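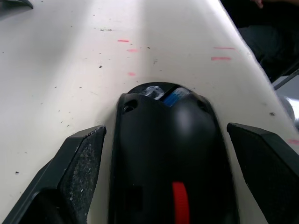
工单 445:Pliltum 夹爪试用套件,腕部相机误检
状态:处理中
提交人:Ruoxi Jiang
技术支持:Oldřich Holub
日期:2022年6月21日

问题描述
桌上什么都没放,软件坚称有东西可抓。连续跑了200次空桌检测,误报62次。产品页写的是“开箱即用”,箱我是开了。

已尝试
1. 重启控制器。无变化。
2. 重新标定腕部相机。标定通过,误报照旧。
3. 固件从四月那版升到最新。误报照旧,菜单换了个颜色。

Oldřich 回复
您好,请确认桌面是否清洁。另请提供腕部相机的原始画面,不要用软件界面截图。

Ruoxi 回复
原始画面已传。白桌面上确实有不少细小的深色碎屑,靠上方还聚了一小撮。左指的指垫上也有一层浅灰色颗粒。我承认桌子没擦。不过套件是卖给车间用的,不是卖给手术室的吧?

Oldřich 回复
收到。碎屑是一方面,我更在意桌上那几道粉红色的短线,左边右边都有。请问是投射的光线,还是桌面上的标记?另外桌面中上部有一条竖向反光带,默认曝光对这种亮度比较敏感。建议:
a. 擦桌面和指垫,指垫用干的无绒布,不要用酒精;
b. 关掉附近的激光类设备,看短线是否消失;
c. 曝光参数改为144,关闭自动增益。

Ruoxi 回复
短线的来历我去问 Zuleica,桌子是她布置的。c 已改。顺便问一句,手册里“曝光”那一章只有标题,正文是另购吗?

Oldřich 回复
手册缺页已转文档组。请做完 a 和 b 后再跑一轮空桌检测,附上日志。工单先不关。

Ruoxi 回复
行,我去找抹布。试用期请按工单天数顺延。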